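Thursday, Stumberg bench, hand-held pair, lid task

Grip width log is bad again on the left unit. Hutano replay flagged 13 episodes out of 453 where the recorded width jumps while the container is already held. Same signature as the Khumalo runs in February, which we put down to the encoder cable.

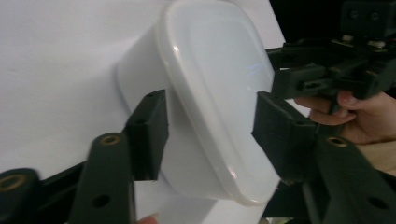

Left and right units at the lidded container, white surface.

Swapped the cable anyway. No change. Moved the linkage by hand with the power off and found play at one of the brass inserts - it turns in the plastic under side load. Width is read upstream of that joint, so the pads can shift and the log doesn't know.
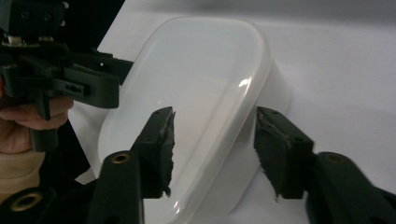
Worst case is a tilted grip, one pad on the lid and the other at the edge. Jumps start after episode 322, none before. Print was rated for more than 80 hours at Jistamville but I can't find who set that number or at what load.

Left unit tagged out. Reprint the finger link, heat-set new inserts, recheck zero at full close. Don't train on anything past 322 until the widths are checked against video. Right unit not yet inspected.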